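# Product Review: Brostesier Presentation Boxes, Lavender and Salmon

Bodbridge Supplies Review, Report 1412
4 February 2022
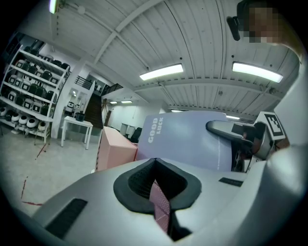 *The lavender box with its "GOOD LUCK" lettering, and the smaller salmon-pink box.*

## Scope

The Student Services Office at Bodbridge presents a small gift to each student leaving for a placement, and a larger one to staff members who retire or transfer. Until last year the gifts were wrapped by hand in the front office. The work was slow, the results varied with the person doing it, and a good deal of wrapping paper was thrown away. The office asked for an assessment of ready-made presentation boxes, and the Brostesier range was selected for trial on the basis of price and delivery time.

This report covers two boxes from the range: the large lavender box and the smaller salmon-pink box. Brostesier also sells a flat envelope style, which was not ordered. The boxes were used through the winter placement round at the main campus and at the Jikham annex. A total of 200 boxes were purchased, 40 of them in the lavender style.

## Appearance

The lavender is pale and will suit most occasions. The words "GOOD LUCK" run vertically in white capitals, with "GOOD" set larger than "LUCK". The arrangement is attractive and gives the box a finished look without a ribbon or card. White on pale lavender is a quiet combination, however, and recipients seated at the back of the Jikham hall reported that they could not read the words during the presentation. Offices that intend to display the boxes on a stage should take this into account.

The message also limits the use of the box. It is appropriate for placements, transfers, and examinations. It was judged less appropriate for retirements, and the office has gone back to plain boxes from existing stock for that purpose. A lavender box without lettering would be welcome.

The salmon-pink box has a thin black and white striped edge, a small detail that received more favorable comment than any other feature in the trial. The two colors look well together on a table, although they do not match closely enough to be taken for a set. Staff who preferred a uniform display found this a drawback. Others liked it.

## Assembly and Packing

The boxes arrive flat. The instruction sheet is printed on one side only and is adequate, except that the second fold is shown from an angle that does not correspond to the box in the hand. Several staff members folded the base inside out on the first attempt. The following order of work was adopted and is recommended:

1. Crease every fold before joining any of them.
2. Close the base and press it flat against the table.
3. Place tissue in the box.
4. Add the gift, heaviest item first.
5. Close the top and check that the corners meet.

One person working alone can assemble and fill a box without difficulty. Two people working together, one folding and one filling, made better progress on the salmon-pink boxes but gained little on the lavender ones, where the filling takes most of the time.

The large box accepted the standard placement gift (a mug, a notebook, a pen, and a packet of tea) with room left over. Additional tissue was needed to keep the mug from shifting. The smaller box held the notebook and pen comfortably. It did not hold the mug, and the supplier's catalog should state this kind of limit more plainly.

## Durability

Most boxes reached their recipients in good condition. A total of 3 were rejected during assembly for split corners, and Brostesier replaced them without charge. Boxes carried to Jikham by van traveled well when stacked in a single layer. When they were stacked higher, the lower boxes showed slight bowing along the top, and this did not fully recover.

The lavender surface marks easily. Fingerprints could be removed with a dry cloth if attended to promptly, but adhesive from price labels left a dull patch. Labels should be placed on the underside. The salmon-pink surface was more forgiving in this respect.

Assembled boxes were kept in the supply room for the length of the trial. No fading was noted, though the room has no window and the result should not be relied upon for boxes kept in daylight.

## Comparison with the Opoku Box

The office previously tested the plain box sold by Opoku. The Opoku box is stiffer, stacks better, and closes with a firmer tab. It is supplied in white only and requires a ribbon or label before it can be presented, which adds to both the cost and the labor. For mailing, the Opoku box remains the better choice. For gifts handed over in person, the Brostesier boxes were preferred at both sites.

## Ordering

Orders were placed through the general supplies account. Delivery was prompt and the cartons were clearly marked by color. Brostesier does not accept mixed cartons, so an office needing only a few of the lavender boxes will have to store the remainder or share an order with another department.

## Findings

- Appearance: very good
- Ease of assembly: good, once the instructions are understood
- Strength: fair
- Value: good

The salmon-pink box is approved for general use. The lavender box is approved for placement and examination gifts only. Departments wishing to order either style should submit the usual request form and state the number of boxes required at each site.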